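Workshop > Notebooks > Textiles bench > Laundry folding

2021-10-16
Entry by: Fanni Hegedűs

Garment sorting and folding, bench 2. The batch received from Drikow was weighed on arrival at 3285 g, against 3000 g on the delivery note. The difference has been reported to Hegazy and no reply has been received. Folding was begun in the meantime, as the items are required at Grurkthorpe in February.

Shirts are to be opened out fully before the first fold. Sleeves are laid across the back, the sides brought in, and the hem turned up to the collar. Items which arrive bunched should be taken by two opposite sides and drawn apart gently – pulling from one corner only sets the creases. 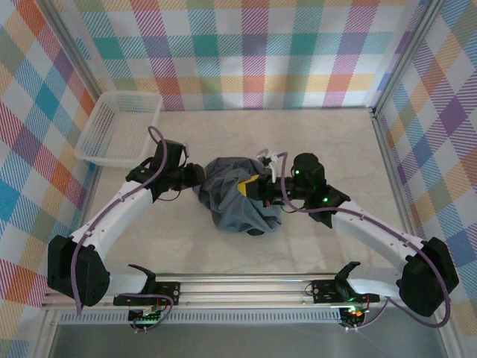
Fig. 1. Grey-blue item, probably a shirt, before folding. Small yellow patch or label to the right; white basket empty.

The tartan walls remain in place for the present. Colleagues have remarked that the pattern is tiring to the eye, but plain grey cloth is easily found against the pale floor and no change is proposed.

Time allowed per item was set at 120 seconds. This is adequate for towels and too short for anything with buttons. The Griller folding board has not yet been tried on shirts.

Outstanding: relabel the shelf for finished items; ask Hegazy for a corrected delivery note.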